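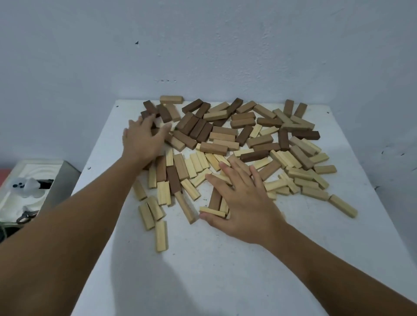 Both hands in the block pile, block task.

Last updated: July

I have spent most of this month on the block-stacking task for Flustia, which is what I call the two-arm setup at home. The teaching is done by hand: a person does the job at a table with a head-level view recorded, and the policy is trained on the hand motion retargeted to the arms. I tried the other route first, driving the arms remotely with a pair of Pinance controllers. It works for pick and place. For gathering blocks it was slow enough that I gave up at 17 episodes.

The problem with remote control is contact. When I push a heap of blocks together with my own hands I use the fingertips, the palm and the heel of the hand more or less at once, and I correct by feel. Through the controllers I had position and a weak buzz, so I hovered, waited, and closed the gripper late. The policy learned the hovering very well.

The target for the hand demonstrations is 500 episodes. I have 300 that I would train on. The rules I settled on:

- Start from a heap, never from sorted rows.
- Both hands stay in view from first contact to last.
- No pausing to think. If I have to plan, I plan before recording.
- A dropped block stays in the episode if I recover it, and the episode is cut if I don't.

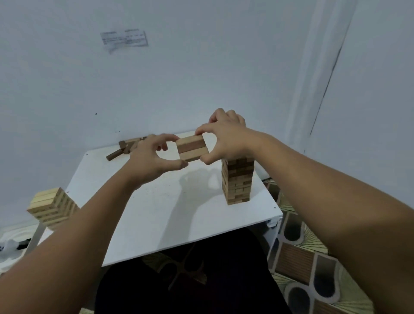 The unit of work is a stack of 3 blocks, held from both ends and kept level. A single block is easier to grip but triples the number of approaches to the tower, and each approach is a chance to knock it. With a full layer the error shows up in one place, at release. Most of my bad releases come from one thumb leaving before the other, which rotates the layer a few degrees. On the arms the same fault is larger, as the left wrist lags the right. I now let go slower than feels natural and the retargeted motion looks better for it.

Labels are still manual. I mark gather, lift, align and release, and I have stopped marking regrasps separately because I could not do it the same way twice. The old Brasberg script for splitting episodes assumes one hand, so it puts the lift boundary wherever the left hand moves first - usable, but every file needs checking.

Next is a training run on the 300 with the align segments weighted up, probably Friday. If the release error stays where it is, I will record the remaining episodes with taller starting towers and leave the gather phase alone.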